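12/23/24

早上起得比平时晚，闹钟响了两遍。窗户上有一层水汽，用袖子擦了一块，外面灰蒙蒙的，楼下的车顶上都有霜。吃了半碗昨天剩的粥，加了个鸡蛋，出门的时候忘了带手套，走到路口又折回去拿。

到办公室还差一刻钟九点。Slavica Todorova已经在了，在茶水间烧水，说暖气昨晚又停过，她进来的时候屋里只有十几度。我把大衣穿着坐了一个小时，手指头敲键盘都不利索。后来慢慢暖过来了，才把大衣脱掉挂到椅背上。

今天主要的事还是搬东西。Griveck那批旧资料要在年底前全部清出来，能扔的扔，不能扔的装箱送到Tultitz的库房去。上星期我以为两天能弄完，现在看是我想得太简单。光是靠墙那一排柜子就装了18箱，还没算抽屉里的零碎。抽屉里什么都有，过期的门卡，几把不知道开哪里的钥匙，一沓没用过的信封，信封口的胶已经自己粘上了。钥匙我没敢扔，装在一个小袋子里，写了“待查”，放在我桌上。

纸箱是昨天下午送来的，说是加厚的，我看也没有厚到哪里去。第一箱装得太满，抬起来底就往下坠，只好全倒出来，底下横竖各贴两道胶带再装。后面的都照这个办法，每箱只装到八成，上面塞点废纸。Slavica负责写标签，她的字比我的好认。标签贴在侧面，不贴顶上，箱子摞起来以后顶上的字就看不见了，这是三月搬打印室那次吃过亏的。

十点多Tomás Ó Riain打电话来，问他那几本装订好的测量记录还在不在。我翻了大半个小时，在第七箱里找到了，箱子已经封好，又拆开，拿出来，再封。他说不急，可是找到了不拿出来，以后到库房里更难找。三本都在，最后一本的封底掉了，用夹子夹着。我放在前台的文件盘里，他说下午来拿，结果没有来，大概明天。

中午下楼吃面，店里人很多，跟两个不认识的人拼桌。面比上个月贵了，量没有变，汤倒是热的，喝完出了一点汗。回来路上买了橘子，挑的时候老板一直说都甜都甜，剥了一个，一般。给Slavica分了一半，她说还可以。

下午接着搬。推车只有一辆，前轮有一个不太转，走直线总往左偏，要一直用手带着。从里屋到电梯要经过两道门，第一道是普通的木门，找了个门挡垫着就行，第二道玻璃门麻烦一些，它自己会慢慢合回来，推车过到一半就被夹住。试过用纸箱顶着，纸箱滑走了。后来是我先过去，用背靠着门，Slavica在后面推，一趟一趟这么过。一次推三箱，四箱也放得下，但过门槛的时候最上面那箱会晃，试过一次就不敢了。

四点左右歇了一会儿，腰有点酸。坐在走廊的窗台上喝水，跟Slavica对了一遍清单。她的单子和我的单子差了两箱，对来对去，是我把没封口的那两箱也记上去了。改过来，重新抄了一张。她还提到库房那边规定每箱不能超过多少公斤，我们没有秤，只能凭感觉。我觉得最重的是装画册的那几箱，打算明天分开装。

Visser的人下午也来过，是为了门的事。这件事拖得比资料还久。最早是十一月有人反映里间的玻璃门不好锁，钥匙插进去要来回试几次，后来写了报修单，单子在Grutden那边压了一阵，又退回来让补填型号。型号谁也不知道，门上没有贴，旧的验收文件里也没翻到。今天来的是个年轻人，带了个工具包，看了一会儿，说锁芯应该还能用，先上点石墨粉试试，不行再换。他说换一套连工带料最多200，我说先试试，年底了，能不花的就不花。他在登记本上签了字，字写得飞快，我到现在也没认出来他姓什么。

门的照片存在一起：
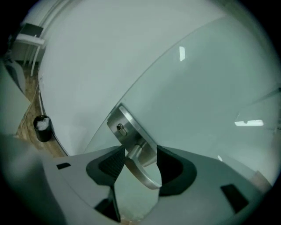
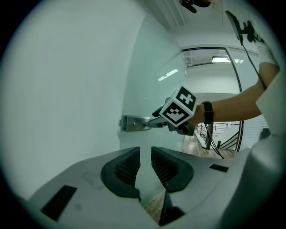
晚上回来把报修单重新填了一遍。表格是新换的，比原来长，每一栏都标着必填，有几栏根本不知道要填什么，比如“资产归属”，我写了“待核”，估计还是要被退。写到“部位说明”那一栏，我本来只写了“把手处”，想想太含糊，就照着第一张改成“玻璃门，不锈钢压把，锁芯在圆形底盘上”，这样对方一看就知道要配哪一种。附件一栏也把照片加上去了，系统嫌文件大，压缩了两次才传成功。提交以后跳出来一个编号，末尾是42，我抄在本子的最后一页，免得下次打电话又说查不到。型号那一栏还是空着，填了一个横杠，居然让我过了。

填完已经快九点，才想起来晚饭没正经吃。冰箱里有半棵白菜，一块豆腐，下了一小锅，放了点虾皮。盐放少了，懒得再加，蘸着酱油吃的。锅泡在水池里，明天早上再洗。

妈打电话来，问过年的票买了没有。我说还没有，等这边的事定下来再看。她说邻居家的孩子早就买好了，我说知道了。她又问暖气热不热，我没有说办公室停过暖气的事，只说家里热。讲了十几分钟，后来她去看电视了。爸在旁边说了一句什么，没听清，大概是叫我少熬夜。

洗衣机里的衣服是早上洗的，闷了一天，有点味道，重新漂了一遍才晾出去。阳台上的衣架不够，袜子就搭在暖气片上。那双灰手套右手食指的地方磨出了一个小洞，是今天搬箱子弄的，找了针线想补，线的颜色不对，先放着。

明天要做的事：画册分箱；把桌上那袋钥匙拿去一把一把试；问Tomás什么时候来拿记录；给Tultitz打电话确认收货的时间，他们中午不接电话，要赶在十一点半以前打；推车的轮子上点油，问一下Visser的人留下的石墨粉能不能用在轮子上，我觉得不行，还是带一点缝纫机油去。另外胶带只剩一卷半，路上顺便买。

腰上贴了一张膏药，味道很冲。十一点了，睡觉。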